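Strebel Packing House to Move Fruit Sorting to Robotic Hands, With Staff in New Roles

30th March

RAKVILLE – Strebel, the fruit packing company, announced today that it will introduce robotic hands at two sorting tables in its Rakville packing house. The first table is to enter service before the fall harvest. The company employs 544 people at the site and has stated that no position will be eliminated as a result of the change.

The equipment is being supplied by Andell, which has worked with the packing house since December on the handling of apples intended for gift boxes and small retail trays. These products are currently filled by hand. Each apple is lifted from a bowl or bin, turned, checked for bruising and set down in its tray, a motion that employees on the gift line repeat throughout the shift.

Under the new arrangement, the lifting and placing will be assigned to the robotic hand. Employees will continue to decide which fruit is accepted, and they will have authority to stop the table at any time. Andell has prepared the task in computer simulation, where grip and hand position can be adjusted before any fruit is handled on site.
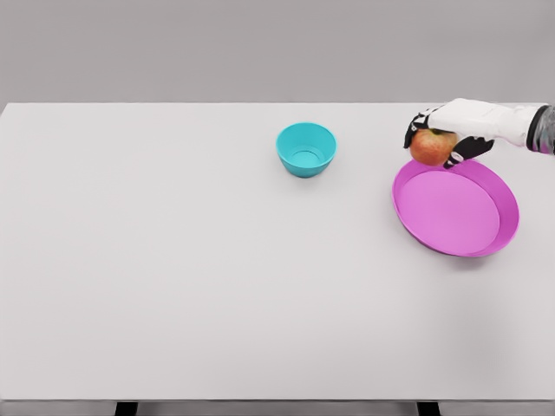
A simulated robotic hand holds an apple at the rim of a magenta tray. A smaller cyan bowl stands on the same table.

The change will affect 70 employees on the day and evening shifts. Those now assigned to hand filling will be offered one of two roles: table operator, with responsibility for starting, stopping and clearing the equipment, or quality inspector, working at the end of the line. Both roles will be paid at or above the current rate for hand filling. Training will take place during paid hours and will last up to two weeks.

Employees who prefer to remain in manual packing may apply for transfer to the mixed fruit line, where no automation is planned. Transfer requests will be considered in order of length of service.

In a written statement, Strebel said that complaints of wrist and shoulder strain had been the most frequent reason for reassignment on the gift line in recent seasons, and that reducing repeated lifting was the main purpose of the project. The company acknowledged that the work would become less physical but would require closer attention to screens and signals. Break schedules for table operators will be reviewed after the first month of use.

Employee representatives at the site have asked for written confirmation that speed records from the tables will not be used to evaluate individual workers. Strebel has agreed to include this point in the revised shift rules, which will be posted in the break rooms before training begins.

The packing house at Pruker, which handles pears and stone fruit, is not included in the present plan. A decision on that site will be made after a full season of operation in Rakville.

Information sessions for day and evening staff will be held in the Rakville cafeteria. Attendance will be counted as working time.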